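Ticket 1794
Product: Releo tabletop hand kit (arm, hand, foam mat, control software)
Opened by: customer, evaluation unit
Handled by: Jidis support
Status: Closed, with one item moved to the feature list
Opened: 8th April

Customer report

We have the Releo kit on a trial and are deciding whether to buy it. The task we care about is simple food plating: pick up a croissant from the mat and set it down on a plate. The pick works. The place does not. The hand moves over to the plate, stops too high, and lets go. The croissant drops, hits the rim and ends up on the mat.

The same routine with the foam block from the kit works every time. Same mat, same start position, same speed. We have not changed any of the default settings apart from the grip force, which we lowered so the pastry would not get crushed.

Software is the version that came on the unit. Log bundle attached.

Support, first reply

Thank you for the logs. The arm reaches its commanded position without error, so we don't think this is a joint or calibration fault. The release height in your log matches the default for the foam block. Please confirm three things:

Is the object profile set to "block" or to "custom"?
Did you run the surface height check after putting the mat down?
Is the plate registered as a target, or are you using a fixed point on the mat?

Customer

Profile is "block". We did not see another one that fit. The surface check was run on the bare table before the mat went on, because the quick start sheet has it in that order. The plate is registered as a target.

Support

The order on the quick start sheet is wrong for kits that ship with the mat. The check should be done with the mat in place. We have passed that on to the people who write the sheet.

Please do the following in order:

Clear the mat.
Send the arm to its park position and wait for the status line to read "idle".
Run the surface height check with the mat on the table.
Put the plate back and register it again. The old registration uses the old surface height and will not update by itself.
Create a custom profile for the croissant. Set the shape to "irregular" and leave the release height on "auto".
Put both objects on the mat side by side with a gap between them and run the routine at half speed.

Customer

Done up to the last step. The surface check gave a different value from the first time, as you would expect. Registering the plate took two tries. The first time the software put the center of the plate off to one side, toward the light. The room gets strong sun and the plate is glazed, so it has a bright edge. On the second try it found the center.
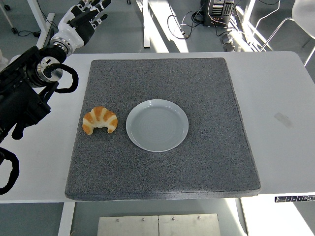
The half-speed run completed. The hand came down lower than before and the croissant was released on the plate. We repeated it at full speed and got the same result, except that on one run a tip of the croissant hung over the rim. That is good enough for us.

Two remarks while the ticket is open. The custom profile page asks for object stiffness as a number with no units and no guidance. We left it alone. And a pastry profile, or any soft food profile, would make this kit much easier to judge. We are also looking at the Gazi unit, and its list of ready-made profiles is longer — the hand is not as good, in our opinion, but setup took less time.

Support

Glad the place step is working. On the overhanging tip: with an irregular shape the software aims the middle of the bounding outline at the middle of the target. A curved object has its weight somewhere else, so a small offset is normal. You can correct it under Profile, Release, Offset. Start with a small value toward the rear of the table and adjust from there.

On the plate registration: strong light on a shiny rim can pull the detected center. A matte plate helps, and so does a blind on the window. The Tinarau update, planned for June, changes how round targets are fitted and should make this less of a problem. We can't promise it will remove it.

The stiffness field can be left at its default for anything you would pick up with light grip. We agree that the page should say so. The request for a soft food profile has gone on the feature list under this ticket number.

Customer

Offset set. The tip now stays inside the rim. We will keep the lower grip force and go on with the trial. No objection to closing.

Resolution

Cause: surface height check run without the mat, plus block profile used for an irregular object.
Fix: check repeated with mat in place, target registered again, custom profile created, release offset adjusted.
Open elsewhere: quick start sheet correction, soft food profile request.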